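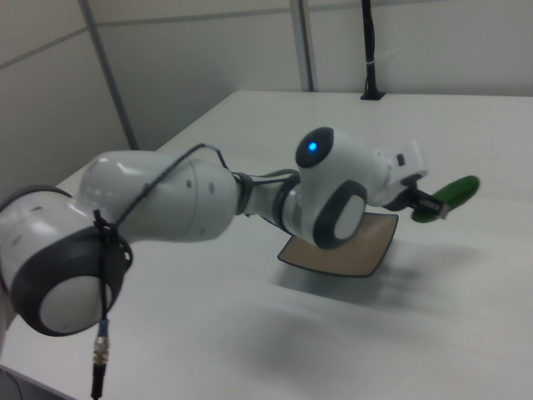

January, a little after nine at night

The white table is finally in the right spot and I am so happy with it that I went back in after supper just to look at it again! Three weeks of grumbling about that room and all it needed was to turn the table the other way and get the good light on it. White is such a forgiving color under those overhead lights. I can find a dropped screw in two seconds now, and on the old brown bench I would have been on my knees with a flashlight.

Han-gyeol came over at four and we got straight to it. I'd made a drawing, with arrows, and he turned it upside down and said it worked better that way. It did. So the long side now faces the door and there's room to walk behind it without going sideways like a crab. We lifted it on three (he lifted on two, I lifted on three, ouch) and then spent ages on the feet. One corner wanted to be a hair lower than the others. I folded up a bit of cardboard from the Savent box, which was a disgrace, and Han-gyeol went and found a proper rubber shim in his truck. No wobble at all now. I leaned on every corner. I leaned on them again just now.

Things I want to remember for next time: wipe the top down before moving it, not after. Warm water and a drop of dish soap did it, then a dry towel. I'd bought a bottle of the fancy Elier cleaner and didn't even open it, so that can go back to Thakur's if I can find the receipt. The table itself was $416 with the delivery from Clivberg and I winced at the time, but I've stopped wincing. It's big! I can spread out a whole job and still have somewhere to put my elbows.

Salim phoned in the middle of it all to ask whether I still wanted the metal drawers. YES. He has a stack of five, the shallow kind, and he's bringing them over whenever his brother gives the van back. They'll go against the back wall and take all the little stuff -- tape, zip ties, pens, the good scissors I hide from everyone. I already wrote the labels. I got carried away and wrote one for "misc" and one for "other misc," and I stand by both.

The floor is next. I swept under where the table used to be and got a dustpan of grit, two pencils, and a washer I'm sure I blamed Han-gyeol for losing back in the fall. I said sorry and gave it to him. He's keeping it on his key ring now. There's still a dark scuff near the door that won't budge with the mop, so I'll try baking soda on it in the morning before anyone's in.

Oh, and I want hooks. A row of them, low enough that I don't need the stool. I had a look at a rail at Thakur's but it was too short, and the longer one was out of stock. I asked them to call me.

My back is sore and my hands smell of lemon soap and I can't wait to get in there tomorrow. I want to be first one in, with coffee (in the cup with the lid, I promised Han-gyeol, nothing open goes on the white table). Must remember to take the trash bags down on the way. And call Salim back about the drawers, he never said if they come with the keys.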